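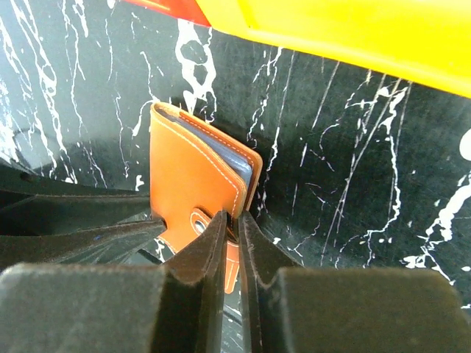
The Haltitz snap wallet in tan-orange, with the blue-gray inner sleeves showing.

Haltitz Snap Wallet, long-term review
24 September 2019

The Haltitz is a small leather card wallet with a snap closure, sold by Rollumura in two colors. I bought the orange one in June from the Rollumura shop in Vernon, at full price, and have carried it every day since. The notes cover construction, capacity, the snap, wear and the few things I would change.

Construction

The outside is a single wrap of leather, folded at the spine and stitched along the edges in a light cream thread. The color is described by the seller as "amber." In daylight it is a warm tan-orange, and under a yellow bulb it goes closer to plain tan. Anyone expecting a bright safety orange will be disappointed.

The leather is 1.4 mm thick by my calipers at the front cover and 1.5 mm at the back. The stitching runs parallel to the border and stays that way, including at the corners, where cheaper wallets tend to wander. Stitch pitch is 3 mm. I have had no loose ends so far. The thread sits slightly proud of the surface, so it picks up dirt before the leather does, and the cream along the bottom edge of my wallet has grayed a little from pocket lint. A damp cloth takes most of it off.

The edges are burnished and not painted. I prefer this. Painted edges look better in the shop and then crack at the fold, and on a wallet that gets opened many times a day the fold is where everything happens.

Sleeves

The inner sleeves are a slate blue-gray with a smooth, slightly shiny finish. Rollumura calls the material coated fabric. It is slippery enough that a card comes out with one thumb, and stiff enough that an empty sleeve doesn't collapse when you try to put the card back. The color contrast is useful too. You can find the opening without looking hard, which was a problem with the black-on-black wallet I used before.

The sleeves are stacked with their thin edges exposed at the top and side. This makes them easy to fan, but it also means the edges take the rubbing. On mine the outermost one has developed a faint pale line where it meets my house key.

Capacity

Rated capacity is 10 cards. That figure is accurate if all of them are flat. With embossed cards I get eight before the closure starts to pull, and nine if I am willing to press hard. There is no coin pocket. Folded bills go behind the last sleeve, two or three at most, folded in quarters.

Empty weight on a kitchen scale is 47 grams. Loaded the way I carry it (six cards, one transit pass, two bills) it disappears into a front pocket. In a back pocket it is noticeable when sitting, mostly on account of the snap.

The snap

The closure is a leather tab in the same orange as the cover, with a round silver metal snap set into it. There is a darker ring around the rim of the snap, and it has stayed as it was when new. The action is firm. Out of the box it was too firm, and for the first week I opened it with two hands. It loosened to a reasonable level after that and has not changed since.

I was curious how long it would last, so I bought a second one and cycled the snap by hand at the bench, in sets of 50, with a luggage scale hooked through the tab every few sets. Opening force was 14 newtons at the start and 11 at 1,000 cycles. I kept going in the evenings and stopped at 2,978, when my thumb had had enough. Force at that point was still 11. The leather around the snap had stretched slightly but the metal had not shifted in it. At my rate of use that comes to more than half a year of opening and closing with no meaningful loss.

The tab itself is the weaker part. It is a single layer with no backing, and it takes a bend just above the snap. The bend on the bench sample is now permanent. It has not cracked, and a little neutral conditioner keeps it supple, but I would have liked a second layer there.

Water and marks

Water drops leave dark spots that fade in an hour or so. A longer soaking (rain, thin jacket) left a tide mark on the back panel that took a week to even out. Denim dye has not transferred in any way I can see. Fingernail scratches show up pale and rub out with a fingertip.

Compared with the Ragnarsson

The obvious alternative is the Ragnarsson slim bifold, which costs a few dollars less. It has no closure, so it is thinner and quicker to open, and its leather is softer. It also lets go of cards. I lost a library card out of one last winter and found it in the lining of a coat. The Ragnarsson holds bills unfolded, and if you use cash daily it is the better choice. For cards only, I would take the Haltitz.

The back panel of the Haltitz extends a little past the front cover. At first I took this for sloppy cutting, but the bench sample is the same to within half a millimeter. It gives the thumb something to push against when opening.

Faults

The tab needs a backing layer. The cream thread should be offered in a darker shade. The box contains no care instructions, and the page on the Rollumura site only says to "treat as leather." The snap is placed a touch low, so that with fewer than four cards inside, the tab bows outward and catches on pocket seams.

Ratings

Leather: 8/10
Stitching: 9/10
Sleeves: 8/10
Closure: 7/10
Value: 7/10

Recommended for people who carry six to eight cards and little cash. If you carry three cards, get something without a tab.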